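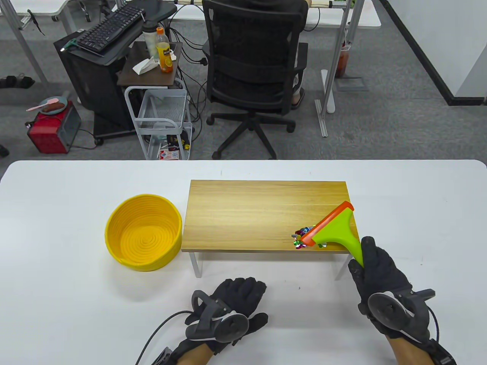
October, 7:40 a.m., second coffee

Totlow dye bath, round three. Batch went in at 2062 g of dry yarn and came out the color of weak tea, again. The recipe card says "deep russet." The recipe card is an optimist.

Changed from last time:

- madder from the Stelline sack, the older one with the torn label
- alum at half strength, as agreed in the hallway (so, not really agreed)
- held at 60 C for 593 minutes, because I fell behind on the Chambi order and forgot the timer existed

pH drifted up overnight. I suspect the tap water, which has been suspected before and never convicted. Next run gets bottled, nearly 1000 ml per skein, and if that comes out tea as well I'm blaming the madder.

Swatches are pinned by the sink in order. Someone reordered them by prettiness. Please don't – the ugly one is the control.

Light-fastness strip from the Trirkenness wool: no fading I can see, though it has spent its time facing a north window in October, so hardly a trial by fire.

To do: rinse the big pot, order chalk, find the lid.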